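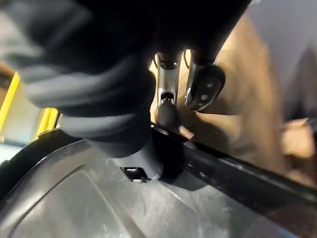
The hardest thing I've ever tried to teach a robot arm in our club is how to take hold of the edge of something. Blocks are easy, cups are fine once you get the opening width right, but a thin rim on a big floppy piece of plastic drove us up the wall for most of March. In our wrist view you get the two silver fingers right over the black rim of the gray panel, with the rounded black tip on the left one almost sitting on the rim and the dotted pad on the right one a bit higher up, and that uneven start is the very thing this page is about. If you're in a school or college club and you're working on the edge grasp task for the Drolirska challenge, I hope it saves you a few evenings!

I'm writing down what we do now. Your arm and your software will be different (ours is a homemade control program called Wamo, which Maximiliano Bravo started two years ago and which still has his comments all over it), but the order of the steps should carry over to pretty much anything with two fingers and a wrist camera.

What you need

An arm with a two-finger gripper and a camera on the wrist. A light plastic part with a raised rim. Masking tape. A soft pencil. A notebook, on paper please, you will have your hands full. Somebody next to the stop button who is not also the person looking at the screen.

Step 1: Tape the part down

I know, the whole point is to pick it up. Tape it down anyway for the first round. When the part can slide, you can't tell whether your fingers went to the wrong place or the part ran away from them, and you'll end up arguing about it (we did, for a whole evening). Two strips at the far side are plenty. Leave the rim you're going for completely free.

Step 2: Find your touch height

Move the arm over the rim by hand or with the jog buttons, fingers open, and bring it down slowly. We set Wamo to 8 millimeters a second here and it still feels fast when you're the one with a thumb on the button. Stop when the lower finger just meets the rim and write down the height. Go back up, come down again somewhere else along the rim, write that one down too. Do this at both ends of the stretch you plan to grab, and once in the middle.

Your numbers won't match. Molded plastic bows, tables lean, and our table leans more than most. Use the highest reading as your starting height and don't average them, or you'll jam a finger at the high spot.

Step 3: Turn the wrist until the fingers straddle the rim

You want one finger on each side of the edge when you close. From straight above this looks simple, but the wrist camera sits off to one side and sees everything at a slant, so the finger that looks centered usually isn't. Eirlys Hughes came up with the fix we use: put a pencil mark on the rim, line up the gap between the fingers with the mark, then bend down and check it with your own eyes from table level. Turn the wrist a couple of degrees and look again. After a few tries you'll know how your camera lies to you, and then you can trust the screen a lot more.

Step 4: Close gently, then look

Start with your grip force at 30 percent. Close, wait a second, and look before you lift anything. Is the rim between both pads? Did the part twist? If it twisted, your wrist angle is off, so go back to step 3. Please don't just turn up the force. We cracked a perfectly good part that way - there was a snap, everybody looked at me, and yes, it was my setting.

If the grip looks good but slips when you tug on the part with a finger, go up in small steps until it holds.

Step 5: Take the tape off and lift

Lift a little, pause, lift some more. A wide panel will droop on the side you're not holding, and if you go quickly it starts to swing. I like to tilt the wrist slightly toward the heavy side while lifting. Valdebenito, the club we share our practice evenings with, lifts dead straight and just goes slower, and that works too.

Step 6: Record your runs

Once you can do it by hand three times in a row, start saving runs. We logged 150 of them and kept the bad ones in a separate folder called Clernis (old joke, never mind). Move the part a bit between runs, a turn here, a small shift there. Our first batch was 29 runs with the part in exactly the same place, and the arm learned that place beautifully and nothing else.

For each run write down the starting height, the wrist angle, the force, and one or two words about how it went. "Slipped left" is fine. "Bad" is useless two weeks later, ask me how I know.

A few odds and ends

Wipe the finger pads before each session, they pick up dust and then everything slips. Check the finger screws while you're at it. Don't change the lights halfway through a batch, shiny fingers throw different highlights and your comparisons get messy. And label your folders the same evening you make them. I still have one called new_new_rim2 and I'm a little afraid to open it.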